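Section 4: Setting Up Your Tondov Sewing Machine Table

Welcome back! If you have come straight from Section 3, your tabletop should be bolted to its legs and your machine should still be in its box. Please leave it there a little while longer. A table that is level and has its cords sorted out first will save you a good deal of crawling around on the floor later on.

Before You Start

You will need the hex key from the parts bag, a small level, a soft pencil, and the bag of fabric cord ties marked C. A cup of tea is optional, but we do recommend it.

Leveling the Table

1. Stand the table where you plan to use it. If that means a thick rug, try it on the bare floor first and see which you prefer.

2. Lay the level across the middle of the tabletop, first side to side and then front to back.

3. Turn the foot on the low corner clockwise until the bubble settles. Half a turn at a time is plenty.

4. Press down gently on each corner in turn. If you feel any rocking, go back to step 3.

Note: Floors in older houses do shift with the seasons, so check the level again in September or whenever the heating first comes on. 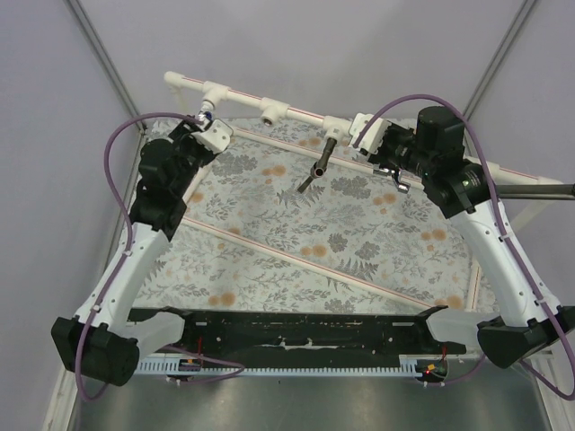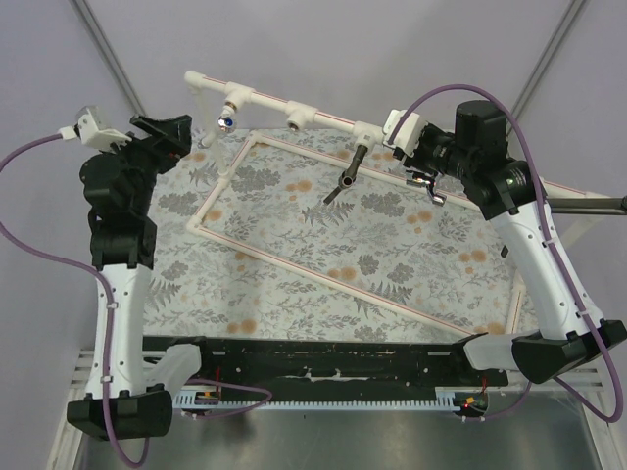 Routing the Cords

Your machine comes with a power cord and a foot pedal cord, and both like to have a bit of room. Pull either one tight and it will tug at its plug every time you move the pedal, which is hard on the socket and very annoying in the middle of a long seam. Leave a loose loop wherever a cord has to follow something that moves, the way the purple cables do on the two arms, and tie it only where it has slack to spare. The Lastau lift shelf, if you bought one, needs the same treatment.

5. Raise the lift shelf as high as it will go before you tie anything.

6. Feed the power cord down through the rear opening, and then the pedal cord.

7. Fasten 2 ties along the back rail, snug enough to hold the cord but loose enough to slide a finger under.

8. Lower the shelf slowly and watch the cords as it goes down. If one catches, undo the nearest tie and give it more length.

Caution: Keep the machine unplugged until step 8 is finished. Never run a cord under a rug or through the hinge of the shelf.

If a plug feels loose or a cord looks worn, please stop and write to Enikő Kun at our Sultville workshop before you sew another stitch. She will be glad to help you find the right replacement.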